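How to Clear Out Your Recycling Habits and Stop Wish-Cycling

Most advice on sorting household trash is written by people who want you to buy bins. I have bought the bins. I had a three-compartment Cuypers tower in the kitchen for two years and all it did was give me three places to put things wrong. What follows costs nothing, takes one evening, and makes fewer promises.

A word on "wish-cycling," if you haven't met the term. It means putting something in the recycling because you hope it belongs there. I did it with coffee cups, toothpaste tubes and once a garden hose. It feels good. Then somebody at the sorting plant has to pull the hose out of the machinery.

Before you start

Find the accepted-items list for your own address. Your hauler's, or your city's, and the current one. Ignore the national charts that get passed around online, and be careful with phone apps. I tried one called Plodus that claims to know the rules for 2,000 towns. For mine it was out of date on cartons and flat wrong on glass. Maybe it does better with yours. I'd still check.

Print the list if you can. Mine lives inside the cabinet door with a strip of tape that gives up every May when the kitchen gets warm.

Step 1: Save one week of dry trash

Keep everything dry that you would normally throw out or recycle, all in one bag. Food scraps go where they always go. Rinse what needs rinsing, quickly -- a jar doesn't have to be fit for company. If you live with other people, tell them what the bag is for, or it will be on the curb by Tuesday.

Step 2: Tip it out on a table

Use an old cloth you can wash. The floor works too but your back will complain. Spread things apart so that paper isn't hiding film and film isn't hiding cans.

Pull the newspaper first. It's the easy win, and clean dry newsprint is on nearly every curbside list I've seen. Snack packaging goes in its own heap for now, whatever the printing on it says. Shiny wrappers go in that heap too.
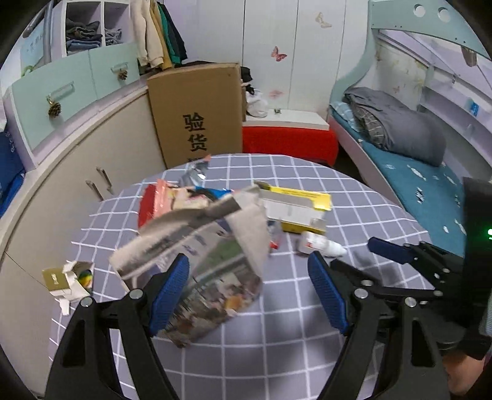 Step 3: Do the scrunch test, but don't trust it too far

Crush a shiny wrapper in your fist and let go. If it stays balled up, it's likely foil. If it springs open, it's likely plastic film with a thin metal coating, and most curbside programs don't want that.

I say "likely" because the test gets repeated as though it were chemistry. Some coated films hold a crease pretty well. Jolien Hermans, who taught the sorting class I took at our library, told us to treat it as a way of ruling things out. If it springs back, it's trash. If it stays put, look at the list again, because plenty of places refuse clean foil too, or want it rolled into a ball bigger than the scraps you have.

Step 4: Ignore the triangle

The little arrows with a number tell you what kind of plastic you're holding. They don't tell you anyone will take it. I had a Zoltine detergent pouch with the arrows on the back, and my hauler lists pouches under "never." Go by shape and material as your list names them: bottles, jugs, tubs.

Step 5: Look up whatever is left

You will have a heap of leftovers. Check each one against the list, and if it isn't there, throw it out. Yes, really. One doubtful pouch in the trash does less harm than the same pouch in a load of clean paper.

Some brands offer mail-back programs. Hekolex will send you a prepaid box for its empty pouches, and the box holds 200 of them. I use maybe 16 a year. You can do that math yourself and decide where you'd store it.

Step 6: Write down your three worst offenders

Pick the three things you got wrong most often and write them on a card above the bin. Mine were receipts, paper cups and bread bags. Skip the full chart; my neighbor Suleiman Edet laminated his and still asks me about pizza boxes. (Ours: clean lid yes, greasy bottom no. Yours may differ.)

Does it help?

A little. Our recycling bin is emptier now and our trash can is fuller, which was not the result I wanted to show people. What goes in the blue bin is mostly what's supposed to be there. Whether it all gets made into something afterward I can't tell you, and I'd be wary of a hauler's flyer that says it does.

Repeat the one-week bag when your hauler changes its list. Ours last changed the rule on cartons, so that's what I'm checking next.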